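Simulation reset rules (tabletop manipulation)

From the Brimmont open handbook of robot practice

Simulation reset rules are the written conditions under which a simulated robot task is started, stopped, and put back to its starting state. They are mostly used for tabletop work – one fixed arm, a counter, household objects – and they cover object placement, arm start pose, time limits, and what gets logged. Also called reset protocols, or in older Bretel documents "scene return rules".

Background

Early tabletop benchmarks left resets to whoever wrote the task. Results were hard to compare. One lab dropped objects from a small height and let them settle, another placed them by hand in the editor, a third reused the end state of the last run. Same task name, three different tasks. The Bretel working draft was the first in this handbook's line to put the reset in writing, and the Orau profile came later, as a shorter version for small teams. Orau drops the sections on lighting and on multi-arm cells.

Scope

Single fixed-base arm. Parallel gripper. Rigid objects, plus food items treated as rigid. Cloth, liquids and cables are out of scope, see Deformable objects. Mobile bases have seperate rules.

Object placement

Objects are split into target objects and distractors. A target is named in the task instruction. A distractor is anything else loose on the work surface. Both need a declared placement region. Fixed furniture doesn't.

Bretel lets distractors rest on or against each other so long as the pile is stable before the clock starts. Orau does not – each object needs its own patch of surface, and a resting overlap counts as a failed reset. This is the biggest difference between the two and the one people trip over. A scene that passes one can fail the other with nothing moved.
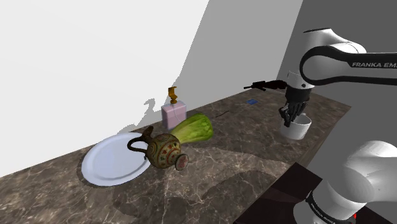 Ait Ali, section editor, simulation and benchmarks

A tabletop scene with the fingers of a Franka arm inside a white cup, and a pitcher on its side, resting partly on a plate. Under Bretel the pitcher and plate are acceptable if they were declared that way and had settled. Under Orau they'd have to be apart at reset. Neither set of rules cares about the pose of objects once a run is going, only at the start, so a single view taken mid-run can't be used to pass or fail a reset.

Settling

After placement the physics runs with the arm held still. Bretel asks for 20 steps below the motion threshold, in a row. If an object is still moving, place again with a new seed. Max 10 tries, then the scene is logged as unplaceable and skipped. Skipped scenes stay in the report. Leaving them out is the most common fault found in review.

Round and handled objects (jugs, mugs, some fruit) settle slowly and tend to roll. Declaring a lying pose for them is allowed, must be in the scene file.

Arm start pose

The start pose is given in joint angles, not as a gripper position, as the same gripper position can be reached with different elbow poses. Gripper open unless the task says otherwise. No contact between arm and any object at reset. A task that begins with something already grasped has to be listed as a grasped start and scored on its own table.

Camera placement

Camera poses are part of the scene file. Small random shifts allowed if the range is written down. A target may be partly hidden by a distractor or the gripper, but should be visible from at least one declared camera at reset.

Reporting

A full report under Bretel has 96 runs per task. Orau has no minimum but wants the number stated next to every score. Both require:

Seed list
Physics engine and version
Skipped scenes
Time limit in steps
Whether a run was stopped by hand

Hand-stopped runs count as failures. This was argued over for a while, and the October revision of Bretel kept it.

Criticism

Users of the Orau profile say the no-overlap rule makes scenes too tidy, real counters are cluttered. Supporters answer that clutter can be tested in its own track. There's also a complaint that 10 tries is to few for crowded scenes, so crowded tasks end up with long skip lists. Open item, no change proposed yet.

See also

Deformable objects
Grasped starts
Domain randomization
Scene file format, version 2

Last revised 4/7/23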